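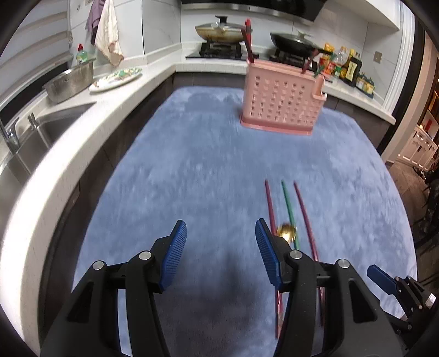
Fig. 4. Escurridor rosa con palillos, y varios sueltos sobre la superficie azul.

4. El escurridor de palillos y la cuchara dorada

Si vienes del capítulo anterior ya tienes los cajones vacíos y el fregadero despejado (y si no, vuelve atrás, que aquí doy por hecho que hay sitio para trabajar). Ahora toca lo que más pereza me daba a mí: los palillos. En casa comemos con ellos casi a diario, y entre los de uso corriente y los de las visitas llegué a juntar 67. ¡Sesenta y siete! Sin contar los de usar y tirar, que esos van aparte y los veremos en el apartado de bolsas y sobres.

Mi sistema se llama Dreslow porque así se llamaba la caja de cartón donde guardaba todo antes, y con ese nombre se ha quedado. Solo necesitas un escurridor con agujeros, una superficie blanda donde extender las piezas y un rato tranquilo.

Antes de empezar

Extiende algo mullido. Sobre la encimera desnuda los palillos redondos ruedan que da gusto, y acaban dentro del fregadero o debajo de la nevera. Yo prefiero un color claro y liso, así veo enseguida el que se me ha escapado.

Nota: si tu tela suelta pelusa, sacúdela por la ventana primero. Los palillos mojados la atrapan toda y luego hay que volver a lavarlos, y te lo digo con conocimiento de causa.

Montaje paso a paso

1. Coloca el escurridor al fondo, lejos del borde, y deja libre la parte que tienes más cerca. Si lleva asa, ponla hacia la mano que más uses. Yo soy diestra y la pongo a la derecha.

2. Comprueba que se queda derecho. Sobre una superficie muy blanda puede cojear un poco; aplasta la tela con la palma justo debajo de la base y vuelve a probar.

3. Saca los palillos de donde estén y túmbalos a lo largo, todos en la misma dirección. No hace falta que queden paralelos como en un escaparate, basta con que no se crucen demasiado.

4. Separa por colores. Yo tengo rojos, rojo oscuro, verdes y alguno tirando a rosa. El rojo y el rojo oscuro se confunden muchísimo con luz artificial, así que esos dos los miro siempre de día.

5. Empareja. Junta dos del mismo color, apóyalos de pie sobre la encimera y mira si las puntas llegan a la misma altura. Los que no coincidan, a un lado, sin agobios. Casi siempre aparece la pareja al final del montón.

6. Mete las parejas en el escurridor con la punta hacia arriba. Ve alternando, una a la izquierda y otra a la derecha, para que el peso se reparta. Se van a inclinar igualmente, unos para un lado y otros para el otro, y no pasa nada.

7. Para al llegar a 48 piezas si tu escurridor es de tamaño parecido al mío. Caben más, lo he probado, pero entonces no corre el aire y los del centro tardan una eternidad en secarse.

8. Deja la cuchara pequeña para el final. Las doradas se rayan con facilidad, y si la metes primero acaba en el fondo, debajo de todo lo demás. Yo la aparto encima de un par de palillos mientras termino, así la encuentro a la primera.

Precaución: nada de estropajo metálico con las piezas doradas. Esponja suave, jabón suave y un paño seco. La primera cucharilla que tuve, una Sosetti preciosa, perdió el brillo en una sola tarde por mi culpa y todavía me duele.

Precaución: si hay niños pequeños en la cocina, retira el escurridor hacia la pared en cuanto acabes. Las puntas quedan justo a la altura de los ojos de quien se asoma a la encimera.

Secado

Con la ventana abierta, en julio me basta con una siesta. En invierno los dejo toda la noche y por la mañana les doy la vuelta. Los lacados los seco además a mano, uno por uno, mientras escucho la radio (unos 17 minutos si no me distraigo).

Para vaciar el agua que se queda abajo, levanta el escurridor por el asa y sujeta el manojo con la otra mano. Inclínalo despacio sobre el fregadero. ¡Despacio, de verdad! La primera vez volqué la mitad y me tocó fregarlos otra vez.

Si algo no cuadra

Sobra un palillo: guárdalo en un vaso aparte durante un mes. El mío acabó apareciendo dentro de un paraguas.

Los palillos se salen por los agujeros: pasa con los de punta muy fina. Pon un trocito de rejilla en el fondo, recortado a medida.

Huele a humedad: lava también el escurridor, por dentro y por debajo de la base. Un cepillo de dientes viejo entra muy bien en los agujeros cuadrados.

Cuando esté todo seco, pasa las parejas al cajón y sigue con el apartado 5, Cuencos y tapas.

Guía Pollinow para cocinas pequeñas. Revisado el 30-03-2020.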